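4. Trying Out a Second Set of Finger Pads

Okay, you've got the Rasside gripper bolted on and it opens and closes when you tell it to. Now comes the part I like best – finding out which pads you want to live with. I ran the Skullum pads and the Ambrosio pads through the same set of pickups, and I'd suggest you do the same before you settle on a speed.

1. Park the arm and switch the gripper to Hold.
2. Swap the pads, both sides. Mixing a worn one with a fresh one will drive you nuts.
3. Open the fingers all the way and press Zero.
4. Bring the wrist in over your first object and check the camera view before you close on anything.
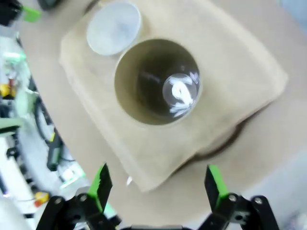

Grip width is the setting I fuss with most, so start wide and creep in. My rule is to leave clear space on both sides before I go down. A tall cup standing in a tray is a great first target, and with something round and clear down at the bottom of it you get a nice camera test too (those bright reflections can fool the auto exposure, so lock it first!). Save the width once you like it.

5. Set force to 6 and close slowly.
6. Lift a little, wait, then lift the rest of the way.
7. Write down what the readout says. Mine showed 429 on the Skullum pads, and I'd have forgotten that by lunch.

Note: Gobnait Mac Giolla likes to start at a higher force and back off. That works too, just stay away from thin plastic when you do it.

Thin rims are where the two sets really part ways, and I'd spend most of your time there.

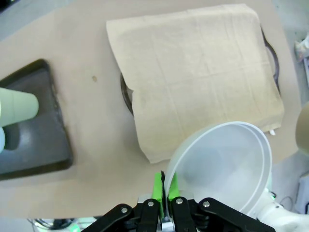

8. Repeat steps 5 through 7 with the other pads, same object, same force.
9. Turn the wrist slowly both ways and watch for creep at the pads.

Caution: Keep your fingers out of the linkage while Hold is on. The gripper can still close if the controller restarts.

When you're done, save each pad set under its own name and go on to section 5.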